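Envases y embalajes, apuntes del tema 2: el plástico flexible

Hola otra vez. Os dejo por escrito lo que contamos en clase, un poco más ordenado (solo un poco, que me conozco). Flora Pringle me pidió que subiera los apuntes antes de la práctica y aquí están, Flora.

Empezamos por lo básico. Una bolsa de alimento seco tiene que hacer de barrera frente a la humedad, el oxígeno y la luz, y casi ningún material hace bien las tres cosas. El polietileno frena estupendamente el vapor de agua, pero el oxígeno lo atraviesa como si nada. Con el PET pasa más bien al revés. Por eso se laminan capas, y por eso luego reciclarlas es un dolor de cabeza.
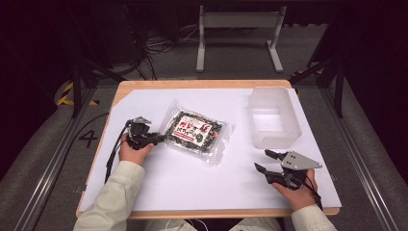 Las algas secas son mi caso preferido porque son muy quisquillosas: cogen agua del aire enseguida y pierden el crujiente, y además la luz les estropea el color. Una ventana transparente vende mucho, claro, pero se paga en vida útil. En agosto se lo pregunté a Siham Benmoussa, que trabajó años en Solidel, y me dijo que ellos discutían lo mismo con cada cliente.

Sobre el grosor: se mide en micras o en galgas, y 300 galgas son 75 micras. Apuntadlo, que siempre hay quien entrega el ejercicio mezclando las dos unidades y le salen bolsas de camión.
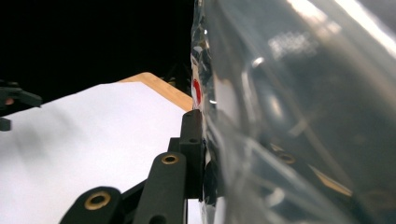

Otra cosa que preguntó Reda: ¿por qué se arruga tanto el film junto al cierre? Suele ser tensión desigual o una mordaza demasiado caliente. Una arruga atrapada en la soldadura deja un canalito por donde entra el aire, y adiós barrera. ¡Miradlo siempre a contraluz!

Para el ejercicio, elegid un alimento seco, proponed dos estructuras de film para un envase de 500 gramos y defended una. Me interesa más el razonamiento que el resultado.

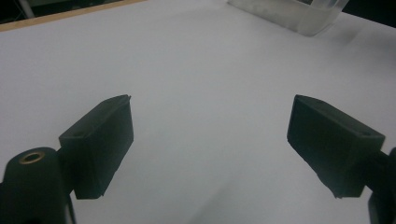 Lecturas y entrega

El capítulo de Ghizlane Tahiri sobre permeabilidad, entero. El catálogo de Trestow, solo las tablas. La entrega es por el aula virtual, en un único PDF y con vuestro nombre dentro del documento, por favor.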